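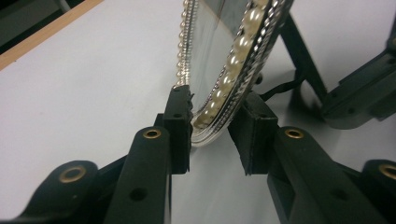 Figure 2. Oval decorative mirror standing upright on a white table.

3.2 Household mirrors and how they are kept

Small mirrors made up a larger share of the inventory than we had expected from earlier studies of household goods. Across the 125 households that completed the full survey, residents listed 1,821 decorative objects, and mirrors were among the items most often named without prompting. Figure 2 shows a mirror of the oval decorative type. Wall mirrors fixed with screws or adhesive were recorded separately and are discussed in Section 3.4.

We asked residents where each mirror was kept, how long it had been in the home, and whether it was used for grooming. Answers to the last question were less clear than the survey form assumed. Many residents in Surport said that a mirror was "for looking nice" and later in the same interview described checking their hair in it before leaving for work. We coded these cases as mixed use. The first version of the form had no such category, and the early interviews in Gindari were recoded from the audio before analysis.

Placement followed the layout of the home more closely than the age or income of the resident. In the older row houses of Gindari, the front door opens straight into the main room, and small mirrors were usually kept on a shelf or cabinet near the door. In Kendari, where most of the sampled homes were apartments with a narrow hall, they were more often found in bedrooms. Residents there said the hall was too dark for a mirror to be of any use, and several had tried one there and moved it.

Oval and round mirrors were treated differently from rectangular ones. Rectangular mirrors tended to be described by size or by the store they came from. Oval mirrors were more often described by the person who gave them or by the room they had stood in before. Gifts accounted for much of this difference, although it remained when gifts were removed from the comparison. We do not have enough cases from Hirano to say whether the same holds there. Only 6 households in that district completed both interviews, and 2 of them owned no freestanding mirror at all.

Damage was common and did not usually lead to disposal. Residents kept mirrors with chipped rims, cloudy patches, or missing stands, often by leaning them against a wall or a row of books. When asked why a damaged mirror had been kept, most said they had not thought about it. A smaller group mentioned bad luck, which they connected with breaking a mirror and sometimes with throwing one out. This belief came up in all of the districts and among younger residents as well as older ones.

The second interview was held in November, after the summer moving period, and allowed us to follow objects that had left the home. Mirrors were passed on to relatives more often than lamps or picture frames, and sold less often. Residents who had moved between the two interviews generally reported packing small mirrors with clothing or bedding. Where a mirror had been kept near the door in the old home, it was placed near the door in the new one in most cases, even when the entry was laid out differently.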